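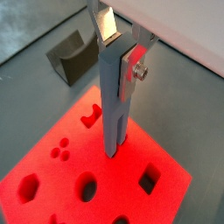 Gripper over the red foam board.

July, 9:40 am
Burkar bench notes, written up by the glove desk

Okay, back on the Closuretti sparring gloves! The pair from the gym came in with the knuckle padding squashed so flat I could feel my own fingers through it. We gave them 400 hits on the drop rig before lunch, same weight as last time, and the left one kept springing back slower than the right. My guess is the gym's people throw a lot of jabs and that's all there is to it, but I want another pair before I say so to Matić.

The thumb seam held up fine. I really thought it would go first (lost a coffee on that one).
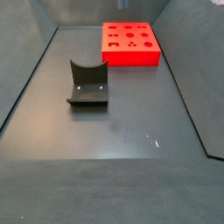

A note left in the margin overnight says I should stop comparing these with the fight gloves at all, sparring pairs get worn for months and a fight pair gets one night, so of course the foam looks worse. Fair enough. I'm still keeping both columns in the sheet, it's no extra work.

Swapped in the thicker Ekow foam after that and ran 300 more. Feels great on the bag, but the wrist strap now sits too high and my fist won't close all the way, which a grappler would hate.
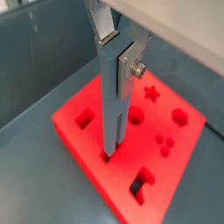
Still to do

- Cut 3 new knuckle pads, a bit thinner at the fingers
- Ask Matić if they want the full 2,000 hits or if we can stop early
- Find the good needle!!

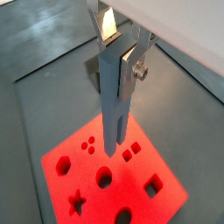 Gripper and board again, fingertips above the small holes.

Strap goes back to the old position tomorrow.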